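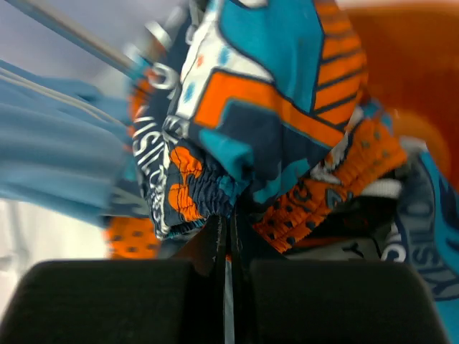 Point 2 – vêtement imprimé, ceinture élastique froncée et panneau à fond turquoise.

COMPTE RENDU DE RÉUNION
Groupe de travail Textile – tri, pliage et étiquetage
Séance de février, salle Gullonier, 13 h

Présents : atelier de tri, atelier de pliage, magasin, achats.
Excusé : service transport.
Diffusion : participants, direction du dépôt Nutum.

1. Approbation du compte rendu précédent

Le compte rendu de janvier est approuvé avec une correction. Au point 4, lire « bac gris » au lieu de « bac vert » pour les articles en attente de lavage. L'affichage du quai a déjà été modifié en ce sens.

2. Vêtements de sport imprimés

L'atelier de pliage signale que la catégorie « sport imprimé » reste la plus lente à traiter. L'article présenté en tête du compte rendu est représentatif du lot : motif graphique turquoise, orange, bleu marine et blanc, zones à petits points, ceinture élastique à fronces serrées. Une fois le tissu en tas, le motif ne permet pas de repérer l'endroit, l'envers ni le sens de la pièce. Le classement entre short et maillot demande alors de déplier entièrement l'article.

L'atelier propose de prendre comme repère les éléments de construction : ceinture, bords, coutures. Sur l'article présenté, la bande bleu marine marquée d'une fine ligne blanche se distingue nettement du reste de l'imprimé. L'atelier de tri confirme que la ceinture froncée se reconnaît aussi au toucher.

Le magasin demande si les inscriptions peuvent servir à l'identification. Réponse de l'atelier de tri : non, pas sur vêtement froissé. Les lettres blanches sur fond marine portées par la ceinture ne se lisent que partiellement (« VISIL » ou « VISIO », lecture incertaine) et les caractères suivants sont trop petits. Aucune marque ne sera saisie sur la base d'une lecture partielle. Le champ reste vide.

Décision 2.1 – La mention de marque devient facultative sur la fiche article pour toute la catégorie.
Décision 2.2 – La couleur dominante est remplacée par la mention « multicolore » dès que trois couleurs sont présentes. La saisie actuelle, libre, a produit des fiches en double.

3. Méthode de pliage

Discussion sur la séquence à retenir pour les shorts à ceinture élastique. Deux variantes sont en usage.

Variante A : poser à plat, ceinture vers le haut, rabattre une jambe sur l'autre, lisser, plier en deux dans la hauteur.
Variante B : saisir par une couture latérale, laisser pendre, poser, rabattre la ceinture vers l'intérieur, plier en trois.

La variante B donne un paquet plus compact. Elle suppose toutefois une couture latérale accessible, ce qui oblige à démêler la pièce au préalable. La variante A tolère mieux les ceintures qui se rétractent, mais le paquet s'ouvre en haut de pile. Le magasin rappelle que la hauteur utile des casiers Wora est de 17 cm et que les piles de variante A la dépassent régulièrement.

Il est convenu de ne pas tirer sur l'élastique pour aplanir les fronces. La ceinture reprend sa forme et décale les bords déjà alignés.

Décision 3.1 – Variante B pour les shorts, à compter de la prochaine livraison. La variante A est conservée pour les pièces dont la doublure dépasse.
Décision 3.2 – Les maillots ne sont pas concernés. La fiche de pliage existante reste applicable sans changement.

4. Étiquetage et stock

Le magasin a reçu 400 étiquettes cartonnées du fournisseur Kerekes. La ficelle est trop courte pour passer dans une ceinture froncée sans la comprimer. Les achats demandent un échantillon avec ficelle longue. D'ici là, l'étiquette est glissée dans le dernier pli, côté couture – ne pas agrafer.

Le stock actuel sera utilisé en priorité pour les pantalons et les vestes. Les étiquettes adhésives restent exclues sur les tissus imprimés, en raison des traces relevées lors du contrôle de décembre.

5. Poste de pliage

La table proche de la fenêtre reçoit un éclairage latéral qui gêne l'examen des tissus sombres, en particulier le contrôle des piqûres fines sur fond marine. L'atelier demande une lampe orientable. Les achats transmettent le devis avant la prochaine séance. Le déplacement de la table est écarté, le passage vers le quai devant rester libre.

Le tapis antidérapant du poste 3 est usé sur le bord avant. Remplacement accepté.

6. Actions

Atelier de pliage : rédiger la fiche de la variante B, avec croquis.
Atelier de tri : reprendre les fiches « sport imprimé » en double et les fusionner.
Magasin : vérifier la hauteur des piles dans les casiers Wora après une semaine d'application.
Achats : échantillon de ficelle longue, devis lampe, tapis.

7. Points divers

Le service transport a fait savoir par écrit que les sacs doivent être fermés avant la dépose au quai. Rappel sera fait aux deux ateliers.

La question des vêtements de bain, posée par le magasin, est reportée. L'atelier de tri souhaite d'abord séparer les pièces doublées des pièces non doublées.

Prochaine séance : un jeudi de mars, même salle, même heure. Les points à inscrire sont à transmettre au secrétariat avant le lundi précédent.

Séance levée à 14 h 17.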